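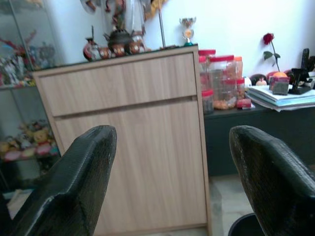 Friday checks before recording, Gargate office room

Task for this session: open and close the top drawer, then the tall door, 50 good examples of each if I can manage it. I go through this list with a coffee before anything gets switched on, and I scribble as I go, so forgive the state of the comments.

## Room and furniture

- [x] **Drawer and door open fully by hand.** Both fine. The groove between them is the only thing to hold on to, so I ran a finger along it for splinters and found none.
- [x] **Cabinet doesn't rock.** Gave it a good shove from the side. Solid.
- [ ] **Nothing breakable on the surface being pulled.** Not passed! The red and white jug, the little brown pots and the glass behind them are all still up there, and the trophy is right by the corner. I do want clutter in the examples (a bare cabinet teaches the model very little about real rooms) but the glass goes in a box and the trophy moves back from the edge before we start.
- [x] **Glass display cabinet on the left is out of reach.** Arm limit set on that side and tested at crawl speed, 5 passes. Please don't widen it because you want a nicer angle, I know it's tempting.
- [ ] **Desk clear on the cabinet side.** The jars with the red lids can stay as background if they're pushed further along. Same goes for the papers. The rose can stay where it is, it's well over to the right.
- [ ] **Floor clear.** Black bin needs to go out to the corridor. I've tripped over it once already and the tiles are hard.

## Arm and gripper

- [x] **Emergency stop.** Pressed it, arm stopped, reset it, pressed it again. Do it twice, always.
- [x] **Finger surfaces.** Wiped down, no tears or loose edges. Spare set is in the Plilodska case, bottom tray.
- [x] **Grip force on the low setting.** It was still high from the Lenov job! Whoever has it next, have a look at this first. High is far too much for a drawer front.
- [x] **Cables tied back.** One tie replaced near the elbow.
- [x] **Wrist camera tight, lens clean.** Both fingertips should show on the screen when the gripper's open. If you can only see one, the mount has slipped round.

## Recording

- [x] **Disk space.** Plenty. I cleared out the old Guerra test runs after checking they'd been copied.
- [x] **Clocks match between arm and camera.** They drifted last time and I had to throw away 7 examples, which still annoys me.
- [ ] **Start positions written out.** I've got 8 marked on the sheet and they want shuffling, otherwise I get lazy and start from the same spot every time.
- [x] **Bad attempts get kept.** Tag them "missed" and carry on. A fumbled grab at the groove is worth having, as long as the label says so.
- [x] **Nothing private readable on the desk.** Turn the top sheets of the paper pile face down anyway.

Three boxes open under room and furniture, one under recording. No powered runs until they're ticked, and I'll do the glass first.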